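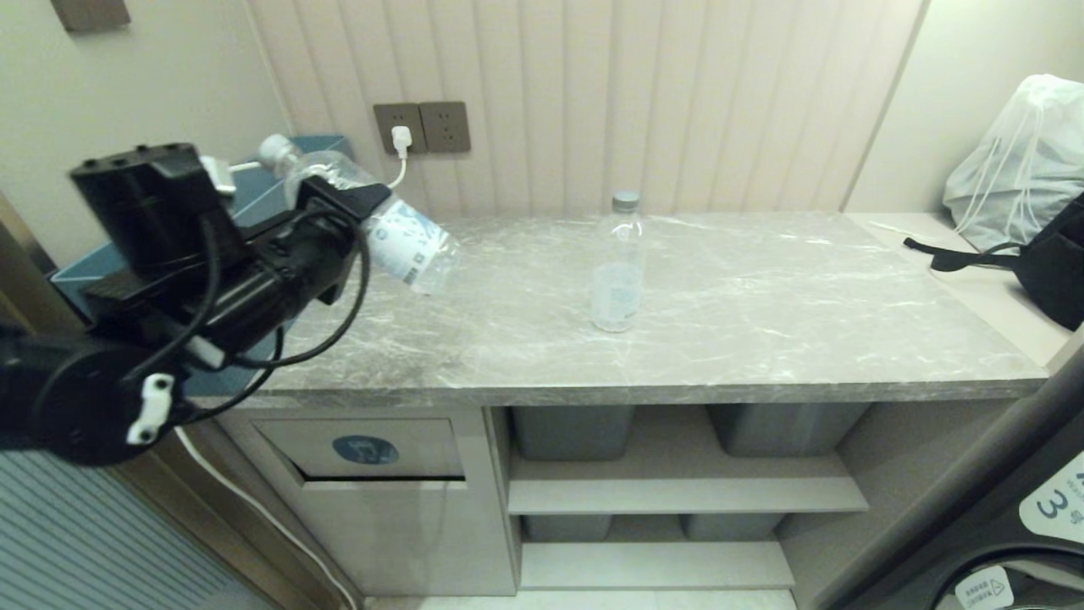
Garrafas de água na bancada cinza da cozinha.

Como tirar mancha esbranquiçada de bancada cinza com veios brancos?

drurnanon
Mudei em novembro para um apartamento que já veio com a cozinha montada. A bancada é cinza, imitando mármore ou mármore mesmo, não sei dizer. Perto da pia apareceram umas marcas opacas, em forma de anel, onde ficam as garrafas e os copos. Já passei pano úmido e detergente neutro e nada. Uma vizinha falou em vinagre com bicarbonato, mas fiquei com receio. Um marmorista cobrou R$ 3.000 para polir tudo, valor que não tenho agora. Alguém resolveu isso em casa?

groter_reformas
Não use vinagre antes de saber qual é o material. Se for mármore, o ácido ataca o polimento e a marca opaca fica pior do que a que você tem hoje. Limão e limpador de banheiro entram na mesma lista.

Faça um teste num canto escondido, atrás do escorredor por exemplo: uma gota de vinagre, espere 3 minutos e enxugue. Se o ponto perdeu o brilho, é mármore ou outra pedra calcária. Se continuou igual, deve ser granito, quartzo ou porcelanato, e aí a marca costuma ser só calcário da água.

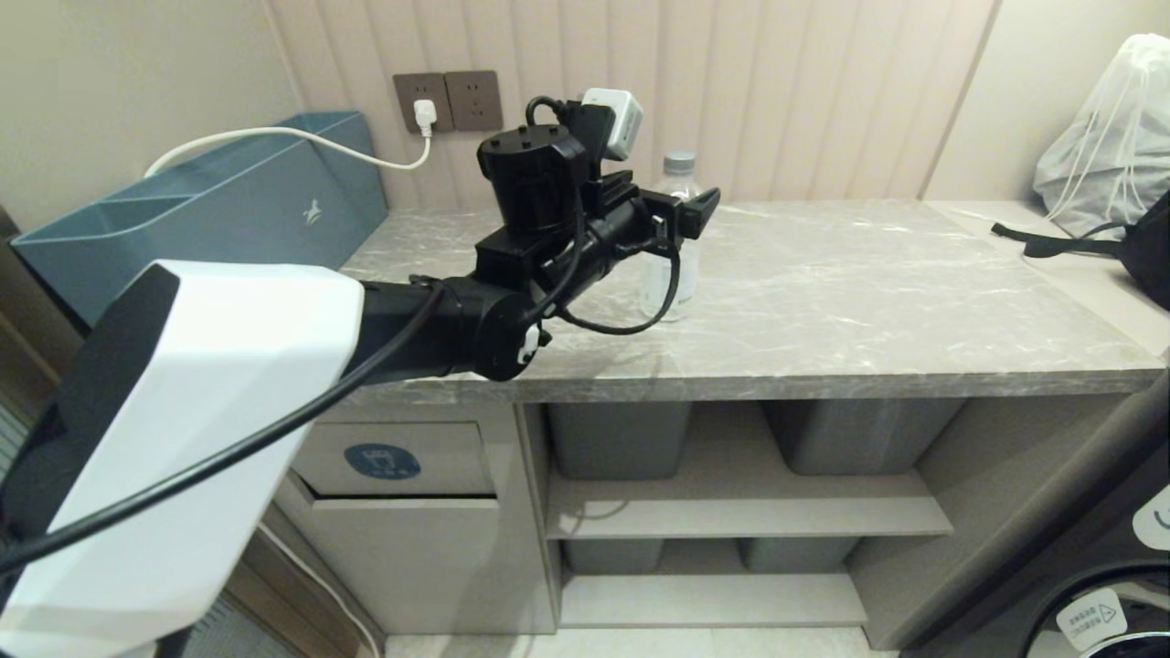

No caso de calcário em granito ou porcelanato, um pano com vinagre diluído em água por poucos minutos resolve, enxaguando bem depois. Em quartzo eu ficaria só no detergente neutro e numa espátula de plástico – a resina não gosta de produto forte. Se for mármore, existe pó de polimento para pedra, aplicado com feltro úmido e movimentos circulares. Paguei quase R$ 90 no meu pote e ainda tenho metade. Anel fundo ele não tira, só disfarça.

havard
Aqui foi com pasta de bicarbonato e água, sem vinagre. Saiu uma parte. Depois passei impermeabilizante e parou de marcar.

siddiqui
Peça para o marmorista polir só o trecho da pia. O meu fez por R$ 100 e levou uma manhã. E use porta-copos, pelo menos até descobrir que pedra é.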